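2026-06-06

I slept badly and came in before the others. The kettle in the corridor is still broken, so I drank the coffee from the machine, which tastes of soup. I write this in the evening at home, with the window open, and I will try to put down everything in order, because last month I did not write for two weeks and then I could not remember why I had changed the timeouts.

The main question for today was the old one. Why does the planner accept a grasp and then refuse the motion that follows it? Since March I have blamed the collision checker. Chantelle Hendricks has always said that it is the scene model, and that the checker only tells us the truth about a bad scene. I did not want to believe her because the scene model is my part.

In the morning I moved the logging out of the main control loop. It was writing to disk in the same thread, and each time the buffer was full the loop waited. I had seen these small stops in the plots for a long time and I called them noise. Now the logger has its own process and takes the data from shared memory. The longest stop in the whole morning was 9 milliseconds. Before, I have seen much worse. I was so pleased that I went to tell Chantelle, and she asked whether I had also tested with both arms moving. I had not. I went back and tested with both arms moving. It was a little worse but still good.

After lunch we worked on the setup with the cutting board. The task planner is the one we call Ramum, and it gives the steps for the two arms as one list with locks, so that one arm must release the region over the board before the other one may enter. I wrote the locks in a simple manner, one box for the complete board. It is safe but slow. One arm often stands and waits for a corner that the other arm does not use. 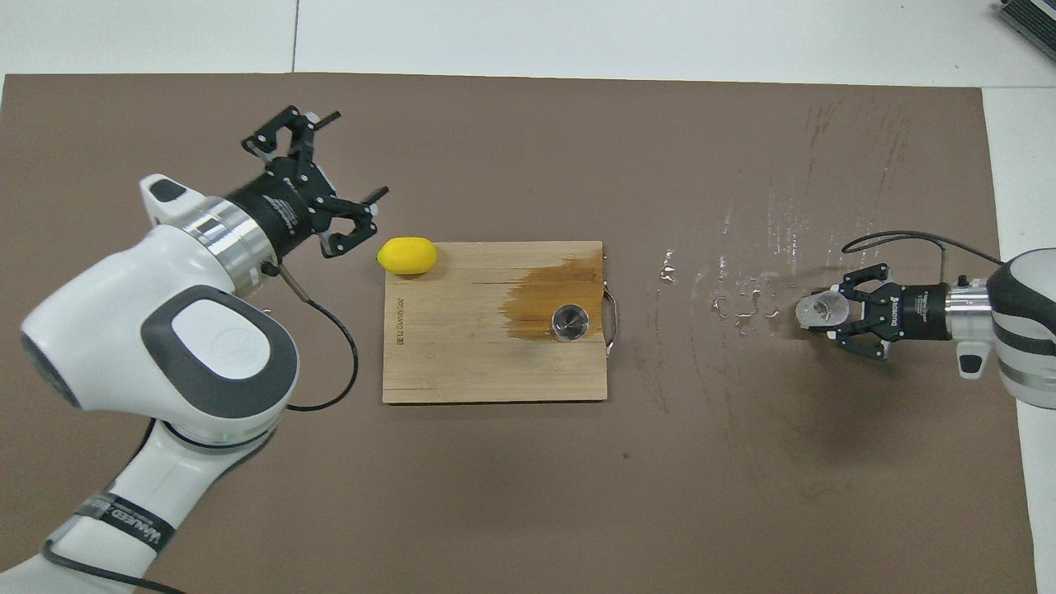 Two arms, one board, and the lemon on it.

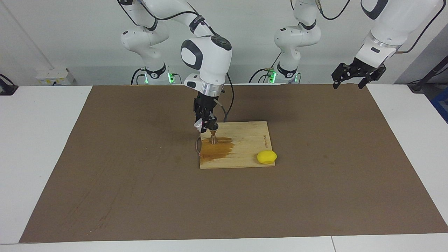 Chantelle wanted to divide the region into smaller cells. I was against it at first. With small cells you can get a deadlock, when each arm holds one cell and wants the cell of the other. She drew it on the back of an old invoice from Malinowski and showed me that if both arms always ask for the cells in the same order, then this cannot happen. I know this rule from university. I had even an exam about it! But I did not think of it for arms, only for threads. I felt a bit stupid and also happy.

So we tried it. I changed the lock manager and ran the planner offline over 700 stored start states. Before the change it found a full plan for about 600 of them. After the change it was better, but I will not write the number here, as I found later that a few of the states were in the set twice. I must clean the set first. Tomorrow, or the day after.

Then I looked at the failures one by one. The first twenty or so were boring. After that I saw a pattern: in many of them the object in the hand was still in the scene as a free object also. The grasp is accepted, the object is attached to the gripper, but the perception node sends one more message with the old pose, and the scene puts it back on the board. Then the gripper is in collision with the thing that it holds, and the checker says no. The checker is right. Chantelle was right too.

I told her at four o'clock. She did not say "I told you so," she only nodded and asked for the ticket number. It is ticket 857. I opened it myself in March with the title "collision checker gives wrong result," and I had to change the title, which stays in the history for everybody to read.

The repair is small. Each pose message now carries the time of the camera image and not the time of sending, and the scene ignores any message older than the last attach. I also wanted to add a filter on top, but Chantelle asked me to wait and see if it is needed. I have the habit to add a filter to everything.

A mail came from Jenent about the interface for the wrist cameras. They want to rename the fields again. I answered politely. Nivport has not answered since last week, and without their answer I cannot fix the frame names, so both calibration files stay in the repository for now, the old and the new, and I must remember which one is loaded by default. It is the old one. I write it here so that I can find it.

On the way home I thought more about the cells. The size is now fixed, but it should depend on what the arm is holding. A long tool needs more space when it turns. Maybe the cells can be computed from the swept volume of the planned path. It would be more expensive, and I do not know if we have the time for it in each cycle.

I called my mother. She asked what I did today and I said that I changed the time on a message. She said that this is not much for a whole day.

To do: clean the start states, write the test for the late message, ask about the kettle.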